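# An open day at the Destthorpe workshop: talking bins, blocks and cable ties with Reet Jaunzems

*May 26, 2022*

Reet Jaunzems had been on her feet for hours by the time I caught up with her, and she was still waving people in from the corridor. "Come closer, come closer, stand on the line, you'll see better!" she called to a family hanging back by the door. Then she turned to me and apologised for her voice, which had mostly gone by then.

The open day at Raton's Destthorpe workshop drew 144 visitors, nearly all of them from the town. Jaunzems runs the bin-picking project there, a job she describes as "teaching an arm to tidy up, over and over, until it gets good at it". The project is called Laur, after the village where she grew up, and it began with a fairly dull question from a customer: could a robot take mixed parts out of a metal bin if nobody had laid them out neatly first?

"People assume that's the easy bit," she said. "They've seen robots welding cars, so they think picking something up must be nothing. But in a car plant everything arrives in the same place, every time. Tip a few blocks into a bin and they land however they like. One's leaning, one's jammed up against the wall, one's half under the other. You or I would just reach in. The arm has to work out where each block is, which way it's lying, and whether the fingers will fit round it without hitting the side."

I asked whether the side gets hit very often. She laughed, and so did Trevor Lemieux, who was at the keyboard behind her.

"Put it this way," Lemieux said, "we don't buy nice bins." 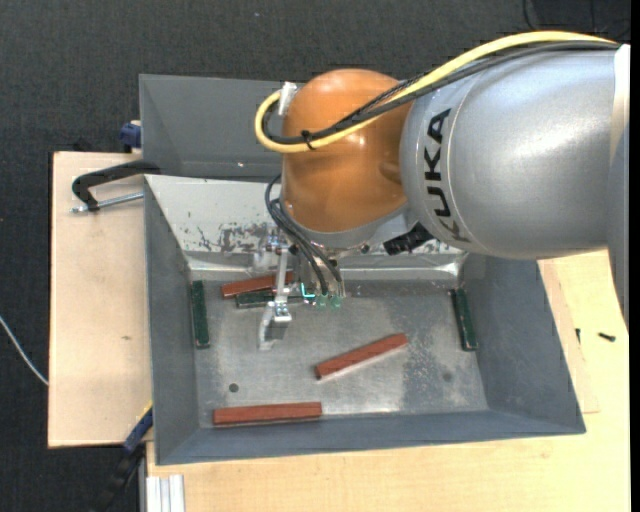 He came to robots from farm machinery, and you can hear it in how he talks about them. Everything is a matter of reach, clearance and what's going to rub on what. He spent a good ten minutes telling me about cables, and I enjoyed every one of them. The trouble, he explained, is that the wrist wants to turn and the cables don't. Leave too little slack and something pulls out. Leave too much and you have a great loop swinging about, ready to snag on the work.

"I've redone the dressing on this arm more times than I'd like to tell Reet," he said. "You think you've got it, you run it slowly, lovely. Then you ask it to go into a corner at a funny angle and you hear a sort of creak. That's when you stop and get your snips out."

For the demonstration they had kept to plain rectangular blocks in red and green. Jaunzems likes blocks for visitors. They're easy to see from the back of a crowd, children can shout out which one the arm should go for next, and a block has no right way up to argue about. The team has worked with far more awkward things (she mentioned pipe elbows, with feeling), but those runs are slower and harder to follow.

The shouting was the best part of the afternoon, I thought. Each group got to choose a colour, Lemieux typed it in, and everybody went quiet while the arm made up its mind. When the gripper came up holding a block, there was a cheer. When it came up with nothing there was a much bigger one.

"I was a bit worried about that in the morning," Jaunzems admitted. "You want it to go well. Then it missed on the second go, this little lad yelled 'try again!', and it did try again, and I thought, right, this is fine. That's how the work goes. I'd rather they saw that than a film with all the misses taken out."

How often does it miss? In the last full set of trials, run in April, the arm made 602 attempts, and 40 of them failed. Most of the failures were blocks lying tight against a wall of the bin, where there's hardly any room for a finger to get down behind. Jaunzems has a few ideas about that. One is to have the arm nudge the block away from the wall first, then go in for it properly. It's what a person would do without thinking, and she's keen on it. Lemieux is less so.

"Nudging's all very well until you nudge it under another one," he said.

"Then you nudge that one," said Jaunzems.

They've been having this conversation for months, by the sound of it.

I wanted to know what the customer makes of it all. The customer is Hirkach, a small firm that sorts and reconditions metal fittings, and its staff currently do the sorting by hand. Jaunzems has spent several shifts there, sorting alongside them. She said it changed how she thought about the job completely. The people on the line could tell a worn part by its weight and barely looked at it, and she came away with a notebook full of small tricks she'd never have guessed at her desk.

"They were very patient with me, and I was very slow," she said. "There's a woman there who does it while chatting about her garden and never puts a thing in the wrong tray. I told her we're nowhere near her. What they'd love us to take on is the heavy, mucky bins at the bottom of the stack, the ones that do your back in. So that's what we're aiming at."

The arm will stay in Destthorpe for now. There are 2 more rounds of trials planned before any of it goes out to Hirkach, and the first will use real fittings straight from the sorting line, grease and all. Lemieux has already been told he'll be cleaning the gripper.

A girl of nine or ten came back while we were talking, for what was clearly not the first time, and asked if she could have one more turn. Jaunzems looked at the clock, then at Lemieux.

"Red or green?" he asked, and pulled his chair back in.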